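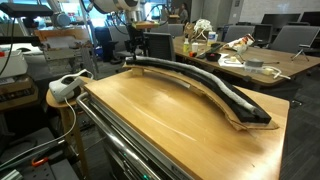
Idside Workshop Group – Members' Pages

Opinion: Leave the cardboard on the bench

Every October we have the same argument about the cardboard. One side wants the workshop to look like a workshop, with parts cut from proper sheet and mounts that match. The other side keeps pulling boxes out of the recycling cage and cutting them up. I have been on both sides. I now think the box cutters are right, and I would like the group to stop treating their work as something to clear away before visitors come.

Take a curved support, the kind that holds a long bent piece up off the bench. The one on the wooden top has cardboard for its bottom layer, with rough edges and an uneven, pointed flap at one end. A small cardboard support stands under the other end. A thick black curved block lies on the cardboard and follows the same bend, and a fuzzy white and gray strand runs along the top of that. It does not look like much. It is also a shape that takes real effort to make in wood or metal, and a few minutes to make in cardboard.

I know what it takes in wood because I have done it. Two years ago I needed an arch of that general size for a display at Jandotell, and I decided to laminate it. I built a form, ripped thin strips, glued them up, and left the whole thing clamped for two nights. When it came off the form it sprang back more than I had planned for, and the curve was too flat. I built a second form. The finished arch was very good, and by then the display had been changed and no longer needed an arch. It is still on the rack by the paint cupboard if anybody wants it.

With cardboard I would have known on the first evening that the curve was wrong. I would also have known that the display people had not made up their minds, because they would have seen the thing standing there and said something. People will criticize cardboard. They are much more polite about glued oak, and the politeness costs you a weekend.

The usual objection is strength. Corrugated cardboard is weak in one direction and decent in the other, and most of the failures I have seen came from bending it the wrong way. If the flutes run across the curve, it rolls easily and keeps a fairly even line. If they run along the curve, it creases, and a crease is where it will sag later. Two layers glued with the flutes crossed will take more than most people expect, but then it will not bend at all, so glue it after it has been shaped. Brinkmann sells a double-wall sheet in packs of 100 that we bought once. It was too stiff for curves and fine for bases. Ordinary shipping boxes have served us better.

The second objection is the look, and this is the one I take more seriously. Torn edges bother people. They used to bother me. A rough edge says that somebody was in a hurry, and sometimes that is true. But trimming an edge on a piece that may be replaced the same afternoon is time spent on the wrong thing. I would rather see a member tear off a strip and try it than look for the steel rule, change the blade, and lose the thread of what they were doing. Trim it when the shape has settled.

There is also the matter of where this work gets done. The tool cabinet with the wooden top has become the favorite surface in the building, and I think that is a good use for it. The warm glossy finish shows every scratch, which has led to a few notes taped to the wall about protecting it. I would ignore most of them. It is a work surface. Cardboard is about the kindest material you could put on it, and it is the metal brackets and dropped chisels that did the damage at the old place. Keep a round stool next to it for the things you have just taken off or put down – and the top stays free for the work.

My complaint about the box cutters is a smaller one. They do not write on their pieces. A mock-up with no marks on it is useless to the next person, who cannot tell which end is the front or whether the height was measured or guessed. Cardboard is the easiest material in the world to write on. Put the project name, the direction, and the one dimension that matters. The Stodo stand went through several versions before somebody started writing on them, and the early ones were thrown out because they could not be told apart.

The group spent $565 on sheet goods last year, and $451 of it went on pieces that were remade. I am responsible for a fair part of that, arch included. We would not need to give up wood to bring it down. We would need a rule that any curved or odd-shaped part gets made once in cardboard, at full size, and sits on the bench where other members can look at it before material is ordered.

I plan to bring this up at the spring meeting on 1st April. Until then, please flatten your boxes and stack them beside the rack, with the tape pulled off. The big ones go first, so if you have had an appliance delivered, bring in the carton.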